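Best way to store and clean small toy trucks?

Posted by draltdale_mom

We have a growing pile of little plastic trucks, cement mixers and cargo trucks mostly, and they live on the floor. I step on one every morning. We tried a big toy bin but the small ones sink to the bottom and everything gets dumped out to find them. The floor is hard and smooth, if that matters. How do you keep these where a four-year-old can put them away without help?

3 replies

Konent
Skip the deep bin. Get a shallow tray that slides under a table or bed and let the kid park the trucks in it. Mine would never "clean up" but will park trucks all day. We line them up one behind the other, mixers first and then the pink cargo trucks. 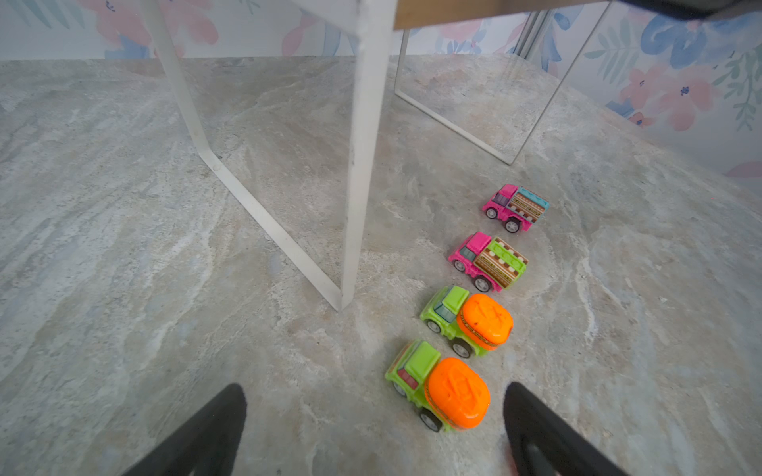

If the tray is too much, put a strip of painter's tape on the floor close to the wall and call it the parking lot. It peels off clean if you change it every month or so. Keep the line out of the path to the door.

For cleaning, use warm water with a drop of dish soap and an old toothbrush for the wheels. Don't soak them if there are metal axles, they rust. Let them dry upside down on a towel.

brastville326
Just give half of them away lol

cheema_472
Second the tray. I used the lid of an old storage box. Hair gets wound up in the wheels too, so pull it out with tweezers before you wash them.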